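4.2 Picking a camera for the planner

We started with the wrist view alone, partly to be stubborn and partly because the Caston planner was written for a single stream. It runs at 4 Hz, takes whatever the camera gives it and guesses where the nearest free space is. Simple enough! The trouble is that a view can be nearly all one surface, and then there's very little for the guess to hang on to.

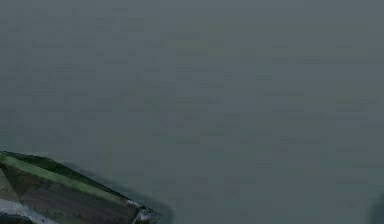

T. Baldursdóttir

Figure 2. Simulated views from the bedroom runs, shown through this section.

So what does the planner do with a view like that? In our first version it kept its old plan and carried on, which I was quite fond of until I read the logs. We now score each view for texture, and anything under the threshold gets ignored (the arm slows down and waits for a better one). Plenty of detail doesn't make a view useful either. A window with sea and clouds behind it scores very well on texture and says nothing at all about the arm.
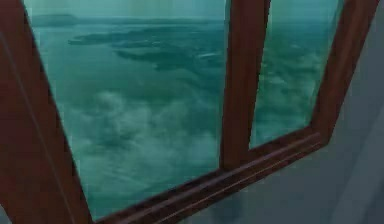
Fleltitz wrote back on the June draft that a texture score should never be trusted alone, and that we ought to check whether any part of the robot is in view before scoring anything. Fair point, and we put it in. The check is a cheap mask drawn from the joint angles, and it threw out 80 of the 1892 views in our set.

The view from above and behind the arm is much kinder to the software. With the boom, the bed and the ball all in one picture, the planner can work out the reach and the clearance over the sheet together.
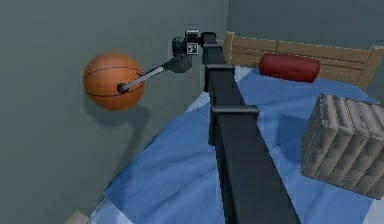 Jirkberg's reply was that an overhead view makes the planner lazy, and that we'd pay for it the first time the boom hid the target. I half agree, so both streams stay in and the planner picks between them at every step.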